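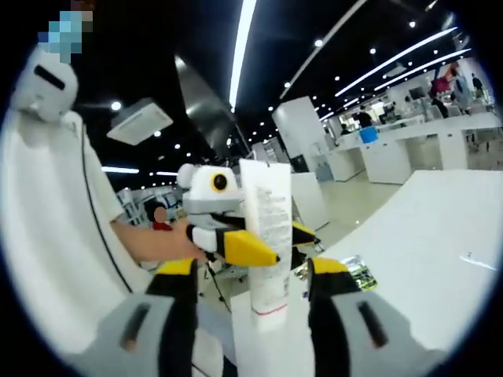

Recipe testers wanted for my bean soup month

Hi everyone! I'm putting together a little soup collection here in Lanham, and I need nine home cooks to try the recipes before October (regular kitchens, regular pots, please). You'd get two soups to make, and I'd love to hear what your family really thought, even if they hated it.

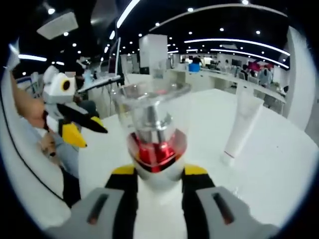 Tonley, who tested my dumplings, wrote back that the salt amounts were way off for her and she'd gladly do it all again. That's exactly the kind of note I want!

What you'll need

A big pot, a blender, and five free evenings. I'll pay you back for groceries, so hang on to the receipts.
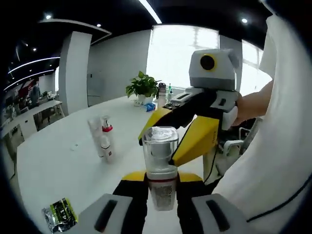 What I can't do

Nut-free versions, sorry, two of the soups lean hard on peanuts. 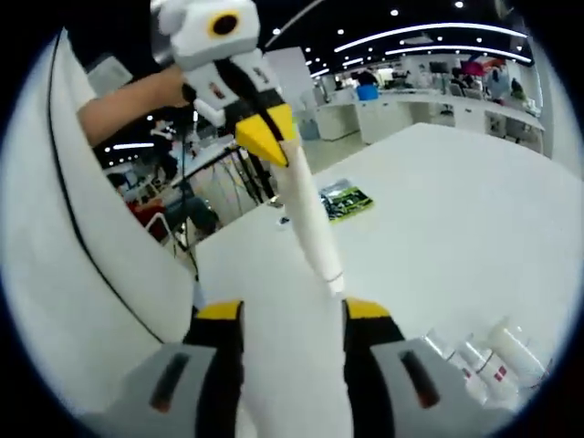 How to sign up

Leave a comment with your favorite soup and how spicy you like it.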